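Gudon présente sa grille de chiffrage pour les postes de manipulation à deux bras

Communiqué de presse - 6/6/25

Gudon, bureau d'études spécialisé dans l'intégration de cellules robotisées, publie une grille de chiffrage destinée aux acheteurs, responsables de méthodes et gestionnaires de laboratoires qui préparent l'acquisition d'un poste de manipulation à deux bras. Le document couvre l'ensemble des dépenses à prévoir, de l'étude préalable à la troisième année d'exploitation. Il est disponible gratuitement, en français, sous la forme d'un classeur de calcul et d'une notice de 49 pages.

La grille a été établie à partir des dossiers d'achat traités par Gudon et par son partenaire Moltidberg, qui assure la fourniture des bâtis et du câblage. Elle a été mise à l'épreuve en mai dans l'atelier d'essais Mirzaei, sur un poste consacré à la manipulation de vaisselle et de vannerie.

Un périmètre de dépenses souvent incomplet

Les demandes de budget reçues par Gudon portent en général sur les bras, les contrôleurs et la garantie. Les préhenseurs y figurent parfois sur une ligne unique, sans indication de course ni d'effort de serrage. Les doigts de rechange, les câbles et les objets de travail n'apparaissent pas, ou sont reportés sur un budget de fonctionnement qui relève d'un autre service. Ce découpage complique la comparaison des offres et conduit à des commandes complémentaires passées hors marché, à des conditions moins favorables.

La grille répartit les dépenses en 16 postes, regroupés en quatre ensembles :

- Matériel principal : bras, contrôleurs, préhenseurs, caméras de poignet, calculateur.
- Implantation : table, fixation des bras, alimentation, réseau, arrêt d'urgence, délimitation de la zone.
- Consommables et rechanges : doigts, câbles, connecteurs, visserie, objets de travail.
- Services : mise en service, analyse de risques, formation, étalonnage, maintenance, assistance à distance.

Chaque ligne comporte un prix unitaire, une quantité, un délai d'approvisionnement, une durée d'amortissement et un champ indiquant le service payeur. Les cellules sans valeur sont signalées en rouge et bloquent l'édition de la synthèse. L'acheteur peut forcer l'édition, mais la liste des lignes non renseignées est alors jointe au document de sortie.

Règles de dimensionnement

La notice fixe plusieurs règles de calcul, modifiables par l'utilisateur.

Doigts de préhension. Le remplacement est prévu toutes les 1000 heures de fonctionnement pour les doigts rigides à faces planes, et toutes les 2000 heures pour les porte-doigts. Ces valeurs sont des valeurs de départ. Elles doivent être corrigées après le premier relevé d'usure, en particulier si les objets manipulés présentent des arêtes métalliques ou des bords céramiques non émaillés.

Câblage des caméras. Le câble d'une caméra montée au poignet suit tous les mouvements de l'articulation. La grille impose une ligne distincte pour le câble et une autre pour son maintien mécanique. La longueur est à relever bras déployé, dans la posture la plus défavorable - et non en position de repos, comme le font encore beaucoup de plans d'implantation.

Volume de travail partagé. Deux bras installés autour d'une même table ont une zone commune dans laquelle chacun peut masquer l'objet à la caméra de l'autre. La notice demande de tracer cette zone à l'échelle avant de choisir les dimensions du plateau. Si elle couvre l'essentiel de la surface utile, une caméra fixe supplémentaire doit être chiffrée en option.

Objets de travail. La grille prévoit un jeu principal et un jeu de réserve. Les objets tressés, les égouttoirs et les assiettes sont à acheter par lots homogènes, avec conservation de la référence fournisseur. Un changement de diamètre ou de hauteur de rebord en cours de projet peut imposer une reprise des essais.

Essai sur le poste Mirzaei

L'atelier Mirzaei a servi de cas d'application complet. Le poste comprend une table blanche, deux bras équipés de préhenseurs à deux doigts, un égouttoir en fil métallique et un assortiment d'objets courants. Le chiffrage a été mené deux fois : d'abord selon la pratique antérieure de l'atelier, puis avec la grille.

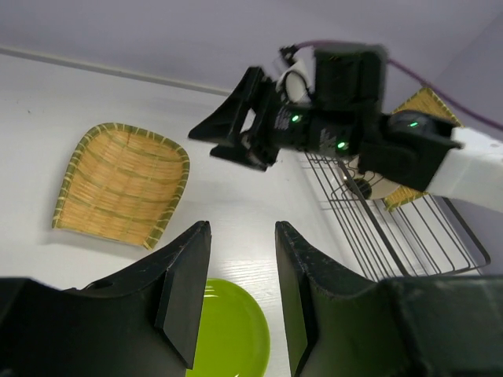

Poste de l'atelier Mirzaei, vue depuis le poignet d'un bras : assiette vert citron, paniers en bambou tressé et égouttoir métallique. Le second bras intervient depuis la droite.

La comparaison a porté sur le périmètre et sur les délais, les prix étant identiques dans les deux exercices. Quatre lignes absentes du premier chiffrage ont été ajoutées par le second : doigts de rechange, maintien des câbles de poignet, jeu de réserve des objets de travail et étalonnage annuel. Le délai le plus long du dossier s'est révélé être celui des doigts, et non celui des bras. L'atelier a donc avancé cette commande dans son calendrier.

L'essai a également conduit à deux corrections de la grille. Les égouttoirs et supports d'objets, classés à l'origine avec le mobilier, ont été déplacés vers les objets de travail afin de suivre le même rythme de renouvellement. Un champ « hauteur hors tout » a par ailleurs été ajouté pour les objets rangés debout, dont l'encombrement réduit le passage disponible sous les articulations.

Intégration au logiciel Pillomon

La grille peut être importée dans Pillomon, l'outil de suivi de parc édité par Gudon. Les lignes validées y deviennent des fiches d'équipement, avec date de mise en service, compteur d'heures et seuil de remplacement. Les écarts entre budget prévu et dépenses engagées sont calculés par ensemble et par service payeur. L'import fonctionne dans un seul sens pour cette version - les modifications faites dans Pillomon ne sont pas reportées dans le classeur.

L'utilisation de Pillomon n'est pas nécessaire pour exploiter la grille. Le classeur ne contient pas de macro et s'ouvre avec les tableurs usuels.

Limites d'emploi

La grille concerne les postes fixes à deux bras, sur table, pour des objets légers. Elle ne traite pas des plateformes mobiles, des cellules de palettisation ni des installations soumises à des exigences de propreté particulières. Elle ne remplace pas l'analyse de risques, qui reste à la charge de l'exploitant et de l'intégrateur. Les prix préremplis sont exprimés hors taxes et hors transport.

Disponibilité

Le classeur et la notice sont accessibles sur demande auprès du service documentation de Gudon. Les titulaires d'un contrat de maintenance Moltidberg les reçoivent avec leur prochain relevé. Une révision des valeurs de départ est prévue chaque année, sur la base des relevés d'usure transmis par les utilisateurs.

À propos de Gudon

Gudon conçoit et met en service des postes de manipulation robotisés pour les laboratoires, les centres de formation et les ateliers de petite série. L'entreprise propose des prestations d'étude, d'intégration et d'assistance à l'achat, ainsi que le logiciel de suivi de parc Pillomon.

Contact presse | Mentions légales | © 2025 Gudon, tous droits réservés | Haut de page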